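台所の小物を減らす話の続き

前回、引き出しの中身を全部出したところで終わっていたので、その続きを書く。今回は引き出しではなく、吊り戸棚の下の段と、シンク脇に置きっぱなしになっていた物が相手だ。

きっかけはドレッシングだった。うちでは市販のものをほとんど買わず、油と酢と醤油をその都度混ぜている。混ぜる器がないと毎回小鉢を使い、小鉢を洗い、また次の日に小鉢を出すことになる。それが面倒で、去年の12月に先の細いボトルをまとめて買った。ところが買ったボトルの置き場所を決めていなかったため、戸棚の奥で倒れて、油のボトルが一本、棚板に染みを作った。染みは重曹でだいぶ薄くなったが、完全には消えていない。

それで今回は、先に置き場所を決めてから物を戻すことにした。手順としては次のようにした。

まず戸棚の下段を空にして、棚板を拭く。次に、よく使う物だけをテーブルに並べる。並べた物をかごと缶に分けて、入りきらない物は戻さない。これだけである。全部で二時間ほどかかるつもりでいたが、棚板を拭くのに思ったより手間取り、途中で昼になったので一度休んだ。

かごについて。

最初は白いかごを買うつもりで店に行った。棚の中が暗いので白のほうがよいと思ったのだが、寸法の合う白がなかった。棚の奥行きの都合で、奥行き185ミリまでのものしか扉が閉まらない。店にあった白は全部それより大きかった。結局、物置で文房具を入れていたプラスチックのかごを空けて使うことにした。文房具のほうは菓子の空き箱に移した。新しく買わなくて済んだので、これはこれでよかった。

穴のあいたかごは、台所では使いやすい。濡れたまま入れてよいとは思わないが、粉や乾いた葉がこぼれたときに、かごごと流しで洗えばすぐに落ちる。布張りの箱を使っていた頃は、底に胡麻が溜まって取れなかった。

缶について。

丸い容器は、四角いものに比べて棚に無駄が出る。隅があくからだ。収納の本を読むとたいてい四角をすすめている。私もそれで一度四角い保存容器に揃えたことがあるが、長続きしなかった。四角い容器の隅に残った砂糖や塩がスプーンですくえないのと、蓋の四隅を順に押さえて閉めるのが性に合わなかった。丸いほうは片手で開けて片手で閉められる。棚の無駄は、隅に小さい物を立てればいくらか埋まる。

丸い入れ物は背の低いものを選ぶと、上に物を重ねられる。ただし重ねるのは一段までにしておいたほうがよい。三段にしたら、下の物を出すたびに上の二つをおろすことになり、一週間で使わなくなった。

蓋に柄のあるものは、中身が違うときに見分けがつくので便利だ。前に無地の容器で揃えたときは、全部にラベルを貼らなければならず、中身が変わるたびに貼り直していた。柄で覚えるほうが早い。家族はしばらく間違えるが、しばらくすれば慣れる。

おろし金について。

これは迷った。平らなおろし金ならば引き出しに寝かせておけるし、箱型は場所を取る。実際、引き出しの整理をしたときに一度、手放す側に分けた。しかし、にんじんを千切りにするとき、平らなものだとまな板の上で滑る。ボウルに引っかけて使う型も試したが、ボウルのほうが動いてしまう。箱型は上の持ち手を押さえていれば動かない。チーズも大根も一つで済む。

置き場所は、かごの中ではなく、かごの横に立てることにした。かごに入れると取り出すときに網の目に刃が引っかかる。立てておくなら、手前に倒れないように壁際に寄せるのがよい。洗ったあとはよく乾かす。刃の裏に水が残りやすいので、逆さにして布巾の上に置き、夜のうちに乾かしておく。洗うときはスポンジを使わず、柄のついたブラシで内側から外に向けて押し出すようにこする。スポンジはすぐに千切れてしまう。

小さなカップについて。

戸棚の中に、マグカップより小さいカップがいくつかあった。もらい物がほとんどで、お茶を飲むには足りない。けれども計量に使うと都合がよかった。一つ残して、あとは知人のアニサ・タンブナンさんに譲った。彼女は種まきの容器にするのだそうだ。残したカップで水を量ってみたら、縁の少し下で135ミリリットルになった。米を炊くときに水を足す、だしをのばす、という程度のことなら、これで足りる。目盛りのついた計量カップは、菓子を焼くときだけ出すことにした。

ボトルについて。

先の細いボトルは4本を出しておくことに決めた。油、酢、醤油を薄めたもの、それから蜂蜜を湯でゆるめたもの。最後のものは日持ちしないので、少しずつしか作らない。ラベルは全部に貼ろうとしてやめた。油がつくとどんなラベルも端から剥がれてくるし、酢と油は振ればわかる。間違えて困るものにだけ貼ればよい。ラベルは文字で書くよりも、色で分けたほうが早く手が伸びる。

キャップは外して洗う。先の部分は細いので、爪楊枝を通してから湯を流す。これを怠ると、油が固まって出なくなり、強く握ったときに飛ぶ。シャツを一枚だめにしたことがある。洗ったあとは、キャップと本体を別々に乾かす。閉めたまま乾かすと中に水滴が残る。

ボトルを寝かせてかごに入れる人もいるようだが、私は立てておくほうがよいと思う。缶のまわりに立てると、先に書いた丸い容器の隅の無駄がちょうど埋まる。背の高さが揃っていなくても、手前に低いもの、奥に高いものと並べれば、奥のボトルの先が見えるので取り違えない。

袋物について。

一番困ったのは、袋に入った物の扱いだった。台所に置いてある袋は、大きさも厚みもばらばらで、かごにも缶にも入らない。中身を移し替えればよいと言われるが、移し替えると賞味期限も作り方もわからなくなる。袋ごと入る容器を買うと、今度はその容器が場所を取る。

いろいろ試して、大きい袋は棚に入れずに、別の場所に横にして置くことにした。立てるとだんだん前に倒れてくるが、横にすれば倒れない。重ねるときは同じ種類のものだけにして、開けたほうを必ず上にする。透明な袋に入った物は中が見えるように、印刷の少ない面を手前に向けておくと探すときに楽だ。買い置きは二つまで。三つめを買いそうになったときは、家の在庫を見てからにする。

ウーシャ・マラルさんに以前、買い置きはノートにつけるとよいと教わって試したことがあるが、つけ忘れるとかえって混乱するので、私は数を決めておくやり方にした。どちらがよいかは人による。彼女のところは家族が多いので、ノートがないと回らないのだと思う。

途中で出てきた物のうち、手放したのは次のとおり。

蓋のない保存容器。柄の曲がったレードル。使いみちのわからない金具。取扱説明書だけが残っていた電動の泡立て器の替え刃。これは本体が三年前に壊れている。

迷って残したのは、すり鉢と、木のへら一本。すり鉢は年に数回しか使わないが、使うときは代わりになるものがない。へらは焦げているけれども、鍋の形に減っていて具合がよい。

戸棚に戻してみて、一つだけ直したところがある。最初はかごを右、丸い容器を左に置いたが、扉が右開きなので、かごを出すときに扉にぶつかる。左右を入れ替えたら問題なくなった。入れ替えるだけのことに気がつくまで三日かかった。棚の中を並べるときは、扉をつけたまま出し入れしてみてから決めたほうがよい。

棚板には滑り止めのシートを敷いた。以前は新聞紙を敷いていたが、油がつくと張りついて、剥がすときに破れる。シートは洗えるので、月に一度、外して水洗いするつもりでいる。いまのところ一度も洗っていない。

次は冷蔵庫の扉のポケットをやる。あそこは小さい瓶が多く、開けた日のわからない物がいくつかある。からしと柚子胡椒が二つずつあるのは確認した。先に使い切ってから始めるか、始めてから使い切るかを決めかねている。

2019年9月17日

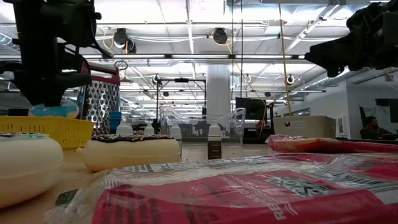
かご、丸い容器、おろし金、小さなボトル。テーブルの上で。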